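Parallel Grippers on Small Arms (Vaddale Bench Notes)

From the Vaddale Bench Notes, a shared encyclopedia of small-scale robotics
Main author: Csaba Vida
Last revised 05/01/2026

A parallel gripper is a hand with two fingers that open and close along a straight line, keeping their faces flat to each other the whole way. It's the most common thing to find on the end of a small tabletop arm, and it's the one I've spent most of my evenings with, so I'm the one who got asked to write this entry. I'll try to keep my opinions marked as opinions (I have a lot of them).

How it works

Most of the small ones use a single servo. The servo turns a gear or a little crank, the crank pushes two sliders, and the fingers ride on the sliders. Because both fingers come off the same drive, they move together and meet in the middle. That's great if your object is in the middle! If it isn't, one finger touches first and shoves the thing sideways until the other finger catches up. With a block on a slick table you hardly notice. With something heavy, or something stuck down, the arm takes the push instead, and you'll see the wrist bend away.

The other type you'll meet is the angular gripper, where the fingers swing on pivots like pliers. Those are cheaper and simpler, but the tips travel in an arc, so the grip point moves in and out as they close. You can allow for it in software. I did it once for a Prenonby angular hand and it took me most of October, and I'd still pick the parallel type for anything thin.

Finger shapes

Fingers matter more than the drive does, in my opinion, and they're also the easiest part to swap. Wide flat pads are forgiving. They hold boxes, cups and blocks well and they don't care much if you come in a bit crooked. Their trouble is that they can't get under anything.

Pointed fingers are the reverse. They slip into narrow gaps and pick up edges, and you can see past them with a wrist camera, which I like a lot. But the contact patch is tiny, so a round object will spin in the grip and a smooth one may squirt right out. Rubber sleeves help. So does heat-shrink tubing, which is what I use when I've run out of sleeves.

Gizella Lakatos has been after me for a long time to mention curved fingers, so: curved fingers exist, they're lovely on bottles, and I don't own any.

The flat square test

There's no official test for hobby-size grippers, so people make up their own. Ours at Vaddale is the flat square test. You scatter a few small flat squares on the table with no particular order, and the arm has to pick each one up and drop it in a container on a raised shelf. It sounds like nothing. It's awful! A flat square has hardly any side to grab, so the fingertips need to come down very close to the table without digging in, and the shelf means the arm has to lift properly before it travels.

We run it at two speeds and with the squares turned any which way. A pick counts if the square ends up inside the container and stays there. A square that lands on the shelf beside the container doesn't count, and Gizella and I have argued about the ones that balance on the rim. (They don't count either. I'm writing the entry.)

For the last comparison we did 200 picks with each set of fingers. The pointed set missed 17 and the flat pads missed 23, which was closer than I expected. Nearly all the flat pad misses came at the slow speed, where the pads seemed to nudge the square along ahead of them, and I still don't have a good explanation for that.

One arm or two 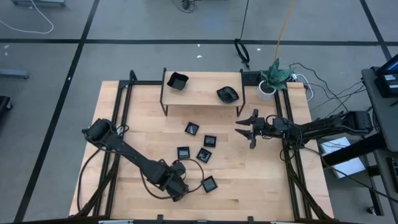 A second arm is useful when the first one can't reach a square at a decent angle, or when you want to hold the container still. It also doubles your cable problem. On a two-arm table I like the bases well apart, with each arm given its own patch of table and a strip in the middle that only one of them may enter at a time. Our controller handles that with a plain lock: whichever arm asks first gets the strip, and the other waits with its fingers open. It's slow and a little dumb, but we haven't bent a finger in ages.

Cables deserve more care than most people give them. Leave a loose loop at every joint, then move the arm through its full range by hand, with the power off, and watch for any spot where the loop pulls tight or gets in between the links. A tight cable will drag the wrist off by just enough to ruin a flat pick, and you'll blame the gripper for it. I blamed the gripper for it for two weekends.

Setting the grip force

The small servos don't measure force, they only report current, and current is a rough stand-in. What I do is close on the object slowly, note where the current starts to climb, and then go 4 steps past that. On the Ploltdale controller the step size can be changed, so check it before you copy anybody's numbers, mine included. Too little and the square slips on the way up. Too much and the servo gets hot, the fingers start to spread at the tips, and the grip gets worse even though you're squeezing harder.

See also: Angular grippers; Fingertip sleeves; Wrist cameras; Two-arm locks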